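Chapter 7
Who Runs the Campus? Politics, Money and the American College

When Gervasio Herrera took over as president of Zanstead College, he told the trustees that his school had no politics. The trustees, most of them named by the governor, clapped. Two years later the same board voted to close one department, open another and rewrite the rules for hiring in both. Herrera still said the school had no politics.

Readers should be wary of claims like his. They should be just as wary of the opposite claim, heard every election season, that colleges turn students into loyal members of one party or the other. Both stories are easy to tell and hard to check. A survey at Zanstead asked 1,821 students whether their views had changed since they enrolled. Only 786 answered. Of those, 90 said a professor had changed their mind on a public issue. One newspaper called this proof of pressure, and another called it proof that there was none. Neither said much about the students who never sent the form back.

Money deserves the same cold look. State lawmakers like to say they fund "useful" programs, a word that tends to mean whatever the speaker already favored. In the Arriaga budget fight, covered later in this chapter, engineering was held up as the safe choice and history as the risky one. The bill's sponsors offered no figures on what graduates of either program went on to do. 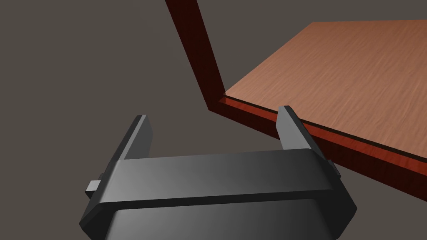
Figure 7.1 Computer rendering of a two-fingered robotic gripper.

Outside groups also want a say. Student clubs get speakers, training and travel money from national networks on the right and the left. The Flomport chapter of one such network listed 14 members in October and held the best-attended debate of the year. Did it change any votes? Its organizers were sure it did, but they had a grant to renew.

This chapter looks first at boards and how their members are picked, then at state budgets, then at campus groups. The last section takes up the Zernar case, in which a court had to decide who speaks for a public college. As you read, ask of each source what it would lose by being wrong.

Terms to know: trustee, appropriation, academic freedom, shared governance, response rate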